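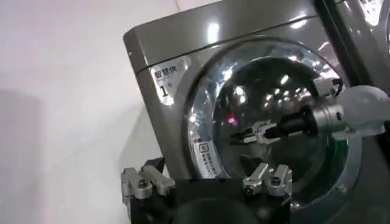

Doina Stan wondered whether the two arms were ever supposed to be at the door together, and whether we had thought of letting one of them do the whole laundry task by itself. She asked me that after our last club meeting and I've been chewing on it ever since, so I'm bringing it here to people who have done this longer than I have!

Some background. I help out with a student robotics club (mostly second-year students, a couple of brave first-years) and we're entered in the household track of the Zondlow Challenge in October. The task is easy to say and miserable to do: open the door of a front loader, put the clothes in, close it again. Our students split the job so that one arm deals with the door and the other carries the laundry. On a good day it's lovely to watch. On a bad day the grippers get in each other's way and somebody has to hit stop.

Our log has 61 full attempts in it, and only 17 of those went from start to finish without a person stepping in. Most of the trouble is at the opening. Do we keep two arms and teach them better manners, or go down to one and accept that it will be slower? The students are split right down the middle – and I would like to have an opinion of my own before the next meeting.

Posted by mapleridge_mentor, 19 July 2026

trekport_alum

Keep both arms, but give them turns. I was on the Trekport team for two seasons and we fought with the same thing. What finally helped was a very plain rule in the code: there is a zone in front of the door, and only one arm can have it at a time. The second arm parks off to the side until the first one says it has left. Our students called it the bathroom key, and I'm sorry to say the name stuck.

You do lose a few seconds on every handoff. We had a limit of 710 seconds for the full run and never came close to it, so check your rules before you let anyone panic about speed.

The other thing I'd look at is whether your students are practicing the whole task every time. Ours were, and it wore everybody out. We started doing door-only afternoons, and then laundry-only afternoons with the door already open, and the kids were so much more cheerful. It also helps to remember the household track is one of several, and if your club has younger members who are sick of laundry, the store track is a nice change for them. Picking bottles from a shelf teaches a lot of the same reaching and gripping.

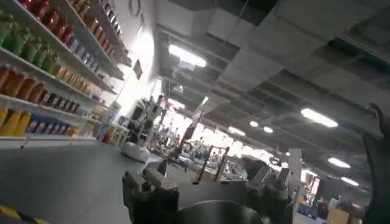
Bottle shelves and the floor next to them, seen from the gripper

Anyway, the reason I mention the store track is that we borrowed our parking positions from it. Somebody had already worked out how to keep an arm tucked in near a shelf, and with a little fiddling the same pose worked at the machine.

benny_k

one arm. less to break

hollis_prints_things

I'm going to be a nuisance and say it depends on your laundry. A single sock, sure, one arm is plenty. A whole basket of shirts and pants is a different animal, and you'll want the second arm even if it only holds things out of the way.

My own team spent most of a semester on the path of the arm and hardly any time on where it ought to stop, and I wish we had done it the other way around. The lower lip of the opening is where it all goes wrong. Come in too low and the fingers catch on the gasket; come in too high and you drop the shirt half in and half out.

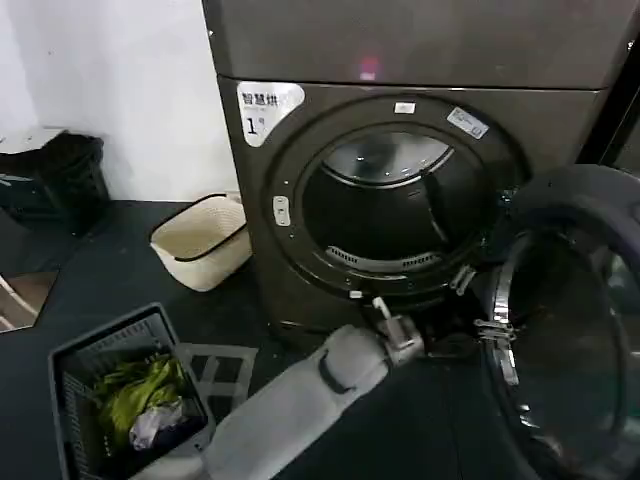
So we had the students save three stopping points for the gripper, one just outside the opening, one level with the lip and one well inside the drum, and they tested each of those by hand before they let the program string them together. It was dull work, and I brought a lot of snacks. If your sleeve or any strap on the arm is at all baggy, snug it up first, and check it again after every few runs.

Also, do look at the bad attempts in that log of yours one by one. We sorted ours by where the arm was when somebody hit stop, and it was a much shorter list of problems than we had feared. Good luck in October, and please come back and tell us which side of the club won the argument!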